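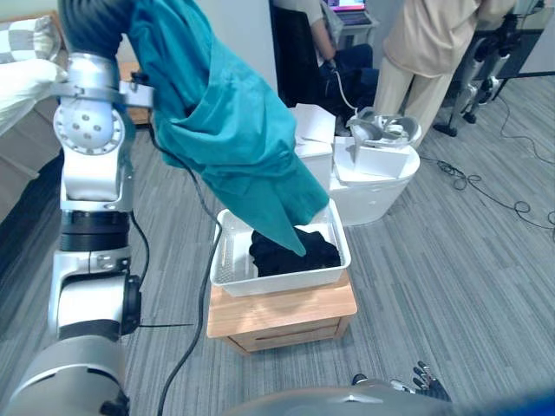 Re: [border-transit] Lakholm text, are we signing or not

Saeed, all,

Quick one, on a train, signal comes and goes.

Read the Lakholm draft twice last night. Short version: I wouldn't put our name to the welcome letter yet. Longer version under your bit.

Saeed Rezaei wrote on 2025-10-30:
> Draft transit agreement between Atelau and Drondard is now public.
> 162 pages with the annexes. Both foreign ministries are calling it
> a return to the old arrangement, the one that lapsed when Drondard
> closed the northern crossings.
> I think we should welcome it. It isn't perfect but lorries would
> move again and the families on both sides have waited long enough.
> Nazanin has a two paragraph letter ready. Objections by tonight
> please, otherwise it goes out.

OK. Objections.

First — it is not the old arrangement. Old one had a joint inspection office with people from both sides sat in the same building. This one has "notification". Drondard tells Atelau what it has stopped, within 12 days, and Atelau may write back. That's it. Anyone who remembers the fruit lorries knows what 12 days does.

Second, the crossings. The ministers keep saying reopened. Article 9 says two crossings, daylight only, and either government can shut one on security grounds without giving the grounds. Davoud Mohammadi asked about this at the briefing and was told it was standard language. I can't find it in the old text. Happy to be corrected if somone has the page.

Third, the permits. 1285 household permits in the first year, for the whole valley. Where does that number come from? Azadeh, you had the list of applications from before the closure, could you send it round? My memory is nearly all of the upper villages applied and I don't see how they fit.

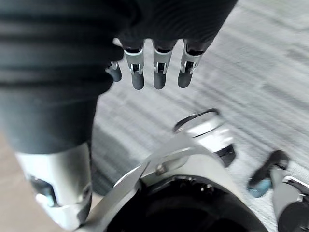
The annexes are what worry me most and they are what the press hasn't read. Four of them, A to D, and Article 3 says the agreement only comes into force when all four do. A, B and C are customs, vehicles and permits, fully worked out, dates and everything. D is detainees and it's half a page with "to be agreed". Look at the robot hand in the photo: three fingers hanging down in plain view, nearly parallel, and then the leftmost one, shorter, partly tucked behind that dark ribbed cover. That's D. If it never comes out then the other three don't close on anything, and each side gets to blame the other for it. Kauko Lappalainen made much the same point about the Tabrizi talks and got told off for being gloomy. Those talks went nowhere.

I do take your point about the families. My aunt is in one of those villages and she'd take two crossings tomorrow. I'm not saying oppose it. I'm saying don't use the word "welcome", and don't repeat "return" when it's the ministries' word and not true.

Could live with something like:

"We note the draft and urge both governments to publish a date for Annex D and to restore joint inspection before signature."

Nazanin, sorry, I know you've done the work already. Your second paragraph can stay as it is, its the first I'd swap.

If the rest of you want to send it anyway then leave my name off and no hard feelings. Back online after the tunnel, will look agian around nine.

D.

PS — the English translation of Article 9 has "may" where the other two versions have "shall". Which one is binding? Doesn't say anywhere I can find.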